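Jorkcombe, December

**Wanted: one patient person to untangle, coil and sort our cables**

Part-time, paid, sitting down for most of it. Tea included, biscuits contested.

Every workplace has a box of cables. Ours had babies. The current stock fills one full shelving bay, the bottom half of a wardrobe left by the previous tenant, and a crate under Marwan Awad's desk that he describes as "sorted" and the rest of us describe as a nest. When we last moved premises we packed the lot without looking at it, drove it across Jorkcombe and unpacked it without looking at it, and in this way it has reached its present condition.

We did a stocktake in the autumn. Lina Dabbas gave up at 1460 leads and wrote "etc." on the sheet. Her estimate for the whole is some 2000, and she has asked not to be involved again.

So we'd like to hire somebody to go through it properly, a basketful at a time.

## What the work is

You tip out a basket, or pick things from it one by one if you have that sort of self-control. Each lead gets separated from its neighbours, straightened, coiled, fastened and put with its own kind. Straps and ties that are still any use go in one tub. Anything with a cracked jacket or bent pins goes to Daithí Sheehan, who will try to talk you into keeping it. Be firm with Daithí.

Sorting is by connector first, then length. Colour comes a long way third. We tried colour first, under Alaric Van Dusen's system, and ended up with one enormous pile of black and a very tidy yellow.

The coiling matters more than you'd think. We want over-under coils for anything longer than an arm, and a flat folded bundle, gathered at the middle, for the short ones. No wrapping round the elbow. Fadi Matar can hear it being done from the next room.

You'd be at a wooden-topped table with a basket on it and good light overhead.

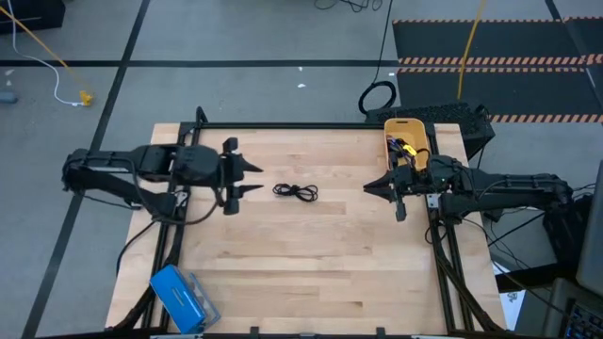
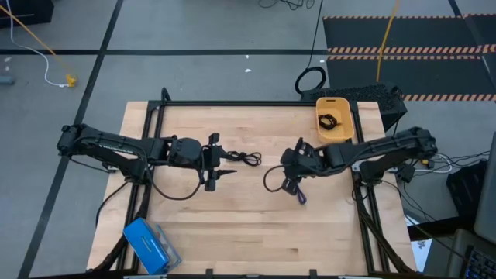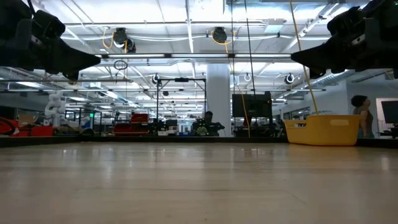

## Hours and pay

Six hours a week, in two lots of three, at whatever time of day you're least likely to swear. The building opens at 8 a.m. and the heating joins in later. We expect the job to last 30 weeks. If you finish early we'll pay you to the end anyway and Alaric will make a speech, so weigh that up.

Pay is the same hourly rate as our stores staff, and we'll tell you the figure when you write rather than making you guess it at interview. Bus fares from Fostard and anywhere nearer are covered. Parking is free but involves a hedge.

## What we're looking for

- Steady hands and a long fuse.
- Eyesight, with or without glasses, good enough to tell one small plug from another very similar small plug.
- Willingness to label things as you go. A label saying "misc" doesn't count. We have plenty of those.
- Being able to throw things out. We've struggled.

No qualifications needed. Knitters, anglers, bell-ringers and people who have put away other people's Christmas lights have all been suggested as likely candidates, and we'd be glad to hear from any of them. If you've done stage or sound work you'll know the coiling already and may have opinions about ours. Bring them.

You don't need to know what any of the cables are for. In a fair number of cases we don't either – there's a drawer marked Grosta which contains only adaptors, and no two of us agree on what Grosta was.

## What we provide

A proper chair. Hook-and-loop ties by the roll. A label printer, which works if you hold the lid down. Baskets and tubs in assorted sizes, and bigger ones on request. The radio is by negotiation with whoever is in.

## How to apply

Write to Lina Dabbas at the Nasrallah Workshop, Jorkcombe, by post or by hand at the front desk. A page is plenty. Tell us what you've done before, which hours would suit, and the worst tangle you've ever dealt with and how long it took you.

We'll ask a handful of people in for half an hour at the table. You'll get a basket, some ties and a mug of something. We aren't timing it. Fadi may hover, and you're allowed to send him away.

Please say in your letter if you'd need a higher table, a different chair or more frequent breaks, and we'll have it sorted before you come.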